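Pronport Clolby – Estación de captura de demostraciones

Referencia 3191

Clolby es el equipo de Pronport para grabar ejemplos de manipulación destinados al entrenamiento de políticas por imitación. El operador guía el brazo, y el sistema guarda vídeo, posiciones articulares y estado de la pinza con una misma marca de tiempo. Se puede montar en una vivienda normal.

Cada tarea se define con una frase corta y un punto de inicio. Para objetos blandos recomendamos grabar al menos 100 episodios por tarea y cambiar la posición de los objetos entre uno y otro. Los intentos fallidos también se guardan, con su etiqueta.
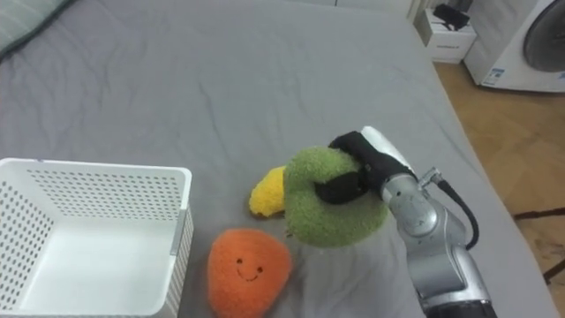
Manipulación de peluches sobre una cama, con cesta blanca perforada.

Características
Frecuencia de registro: 26 muestras por segundo
Duración máxima por episodio: 112 segundos
Revisión de episodios: programa Rezende, incluido
Exportación: vídeo y tabla de datos por episodio

El equipo se entrega calibrado. Si se cambia la pinza hay que repetir la calibración – el asistente de Rezende indica los pasos. El soporte de suelo Grindalham se vende por separado.

Consultas técnicas y presupuestos: Solange Honorato, departamento comercial.

Ficha actualizada el 8/1/23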